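4.2 Merging duplicate persons

Use this procedure when the same ancestor has been entered twice in a Grernum tree, usually after a GEDCOM import.

1. Open the tree and select Tools, then Find Duplicates.
2. Set the birth year tolerance. The default is 2 years. For parish records with estimated ages, use 4.
3. Click Scan. A tree of 425 persons takes roughly 19 seconds.
4. Select a pair from the results list. The older record opens on the left. 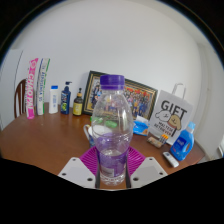
5. For each field, mark the value to keep. Spelling variants — Vaduva and Văduva, for instance — can both be kept by marking the second as Alternate Name.
6. Check the Sources tab. Citations from both records are carried over unless cleared by hand.
7. Click Merge.

Note: Parents and spouses are not merged automatically. If Neusa Paiva appears as mother in both records, run the scan again after step 7.

Caution: A merge cannot be undone once the tree is closed. Export a backup first (section 2.4).

Trees last saved before 01/12/2019 must be converted before scanning. See Appendix B, Older File Formats.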